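MEDIA & CELEBRITY
Handout 4: The publicity cycle, or how a quote gets to be a story
September 23, 2018

Read before class. Bring it with you, I'm not printing more.

Where we left off

Studio era = control. Contract players, studio press office, friendly fan magazines. Star says what the office wrote. Then the contracts go away and the star hires a publicist of their own. So now three parties want something out of the same interview: the star, the show or film being sold, and the outlet. Keep those three apart in your head. Most bad papers last year mixed them up.

Terms you need

Junket. One hotel, one day, many reporters, a few minutes each. Same questions all day, so same answers all day. Explains why five sites run the "exclusive" with nearly identical wording.

Embargo. Outlet gets material early, agrees to hold it until a set time. Breaking one gets you dropped from the list.

Pull quote. The line lifted out and set big. Often the only line anyone reads. Check it against the full transcript if there is one. Look for what got trimmed off the front ("I mean, if I had to pick...").

Aggregation. Site B rewrites site A's interview. Site C rewrites B. By C the hedges are usually gone. "Might" becomes "will". "Joked" becomes "admitted".

Non-denial. Answer that sounds like a no and isnt one. "I don't talk about my private life" is the classic.

The verbs

Spend time on these, they will be on the midterm. Said, told, revealed, admitted, confessed, opened up, broke their silence, slammed, hit back. Only the first two are neutral. "Admitted" implies there was something to hide. "Broke their silence" implies someone was asking. "Slammed" can be attached to almost anything, including mild disagreement about catering.

Exercise from July's summer section still works: take one gossip item, swap every loaded verb for "said", read it out loud. See how much story is left.

Case study: Lokham

Lokham = small-town drama, two leads, ran on the Lumenta channel. Case file is on the course page, 164 items total, everything printed or posted on the two leads during the second season. You don't have to read all of it. Read the first month and the last month.

What to look for:

Month one, coverage is mostly set visits, costume stuff, one long profile. Leads described as "friends" or "castmates".

Then the film shoot in Pikine. One lead flies out to see the other on a day off. Fisteditz (gossip newsletter, 3000 subscribers at that point, so tiny) runs two sentences. No photo, no named source.

Within a week, 103 of the items in the file are follow-ups to that one newsletter. Almost none has new reporting in it. Trace the chain. Who cites Fisteditz directly? Who cites someone else citing Fisteditz? Who just says "reports claim"?

Lumenta's press office says nothing for most of that week. Then a season finale trailer, cut heavy on the two leads. Coincidence? Maybe. Be careful here, timing isn't proof. You can say the channel benefited. You can't say the channel planned it unless you find something in the file that shows it, and I haven't.

Last month: joint interview, both say never dated. Coverage of the denial is longer than the coverage of the rumor. Note how many headlines put the rumor first and the denial second.

Questions for discussion

Who gains from a denial?
Does a reader have to believe the rumor to enjoy it? (Connect to week 2 reading, the part on fans as players in a game.)
Would this have gone the same way with one lead famous and one unknown?

Paper 1

3000 words max, notes not included. Pick one rumor, any decade, and follow it through at least four outlets. Chart the chain on one page and attach it. Don't argue wether the rumor was true, I don't care, argue how it moved. Quote exact wording every time. Late papers drop a grade a day.
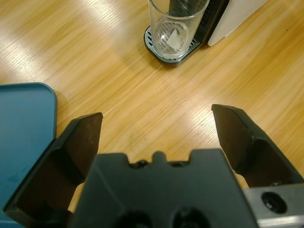
Fan magazines from the library's boxed set count as outlets for Paper 1, and they don't leave the reading room, so you'll be photographing pages. Get the whole page incl. the ads and the page number. Watch the overhead light, it leaves soft bright bands, and on glossy stock that can wipe out a caption. Tilt the page or move down the table and shoot again. Check every shot is readable before you hand the box back. Bring two pages to section, any star, any year before 1960.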